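The Completion

Sunday, June 28, 2020

Posted in: Short stories

1. Ten to four

Cledwyn Gronow had the deeds on the kitchen table and the phone on top of the deeds, so they wouldn't blow about. Window open. Hot. The flat over the bakery was always hot by ten to four, and the money hadn't come.

It was meant to come at noon. That was what Listholm had said in the letter, and then in the second letter, which was the first letter again with a different signature. Funds to be released by noon on the day of completion. He'd read it so many times he could see where the printer had run low.

He rang again. Music. Same bit of piano, going up four steps and falling down them.

"Listholm Building Society, mortgage completions, can I take your reference?"

He gave it. Gave it again slower. Heard her typing.

"And the property is?"

"Cunach. Just Cunach. It's a house, it hasn't got a number."

"Right. It's asking me for a number."

"It hasn't got one."

Typing. Then the piano, without so much as a hold on please.

He stood at the sink and drank water out of the measuring jug because everything else was packed. Fifty-four years old and drinking out of a jug. The van was downstairs on a double yellow with the hazards going. Two men in it, his cousin's boys, eating crisps. He'd promised them cash and a lunch and so far they'd had the crisps.

"Mr Gronow? I've put a one in. For the number. Just to get past the screen."

"You've put a one in."

"It won't affect anything."

He wrote it down on the envelope. Put a 1 in. 3.54pm. He had worked in a claims office for half his life and he knew what it wont affect anything meant.

2. How he came to be buying it

Cunach had been his aunt's, and then the bank's, and then a couple's from Chester who painted it yellow and left. Three owners in twenty years and every one of them had hated the stairs. He liked the stairs. As a boy he'd sat on the turn of them, on the wide step, and listened to the grown-ups talking about money in the kitchen below. Who owed. Who'd signed for what. His aunt had signed for her brother – his father – and that was how the bank came into it. He hadn't understood that until he was thirty. Nobody had sat him down. He'd just been reading a guarantee form at work, somebody else's, some poor woman in Wrexham, and had to go and stand in the corridor.

So when it came up in May he'd gone to see it the same day, and offered the same day, and then lay awake.

The repayments were 621 a month. He'd said the number aloud in the car, to see how it sounded. It sounded all right going downhill. Rent on the flat was less than that but rent was rent, you paid it and it was gone, everybody said so, his father used to say so and look at him.

The survey found damp in the back bedroom and a cracked lintel. The seller's side offered 1,086 off the price, an odd sort of figure, you could tell somebody had got a quote and not rounded it. Cledwyn took it. He would have taken nothing. He didn't tell the solicitor that.

The solicitor was at Endale's, above the shoe shop, and did everything now by a website called Revov. You logged in and there was a line of circles and they went green one by one. Searches, green. Contract, green. Deposit, green. The last circle was Completion and it had been grey for eleven days. He'd started looking at it before he brushed his teeth.

He was at work when he got the email about signing. Sat on the stool in the new bit, out of the way of the phones, and did it with his finger on the screen. His name came out like a hedge. He'd thought there would be a pen. A desk at least, some man sliding a paper over and saying there, and there, and there. It took under a minute and then a box came up asking him to rate it. 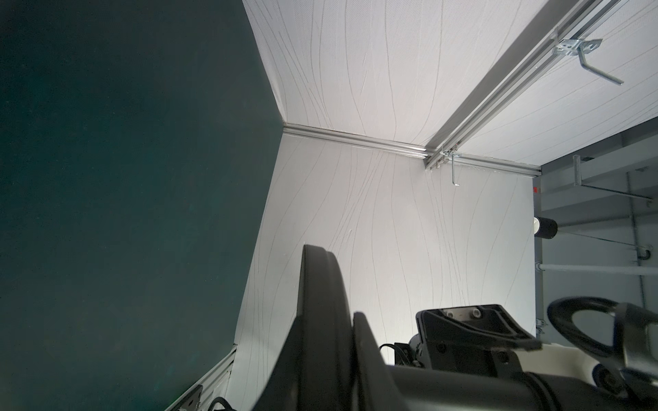

3. Half past four

The circle was grey.

He rang Endale's. The girl there was nice, she was always nice, she said they were just waiting on the lender. He said he'd rung the lender. She said what did they say. He said they'd put a one in.

Quiet on the line.

"A one where?"

"In the address. 1 Cunach. To get past the screen."

"Oh," she said. "Oh no. Hang on, don't hang up."

He didn't hang up. One of the boys was coming up the stairs, heavy feet, and put his head round the door. Did he want them to unload or what, because there was a warden. Cledwyn held up a hand. The boy looked at the jug. Cledwyn pushed it at him and he drank what was left.

"Right," said the girl. "So the address on the mortgage has to match the title. And it did match, this morning. And it doesn't now, so the payment's been stopped. It's automatic. I can ring my contact there, but they finish at five on completions."

"It's twenty-five to."

"I know. I'm going to ring her on my mobile. Stay by your phone."

He stayed by it. He sat down and got up. He went through the deeds, which weren't even needed any more, she'd told him that in the first meeting, it was all on the computer at the registry. But the couple from Chester had left them with the agent in a brown envelope and he'd wanted them. His aunt's name was on the third sheet. Good strong writing. You could feel it on the back of the paper where she'd pressed.

Under it a second signature, witness, and it was his father's. He had not turned it over before. He'd had the thing a week and never turned it over.

He thought about him doing it. Would have been at the kitchen table at Cunach, had to be, with the big light on. Would have borrowed the pen. Would have said something daft as he signed, he always did, to get it over with. And nine years later her name under his, the other way about, on a form that wasn't in the envelope.

Traffic. The warden's voice, and the other boy's voice, being reasonable.

Ten to five. Five to.

The phone went and he got it so fast he knocked it on the floor and had to talk to it down there, on his knees, one hand flat on the lino.

"Mr Gronow? It's gone through. She took the one out. It's gone, it's with the seller's side, they've confirmed. You can get the keys."

He said thank you. He said it a few times.

"They shut at half five, mind. The agent."

"I'm going now."

"Is it far?"

"No," he said. "It's up the hill."

He put the deeds inside his shirt, he didn't know why, there was a bag right there. Shut the window. Left the jug on the side and came back for it. On the stairs he got the phone out and looked at the line of circles and the last one was still grey, and he stood on the landing jabbing at it until the boy below shouted up was he coming, they'd got a ticket.

"Coming," said Cledwyn. "Start her up."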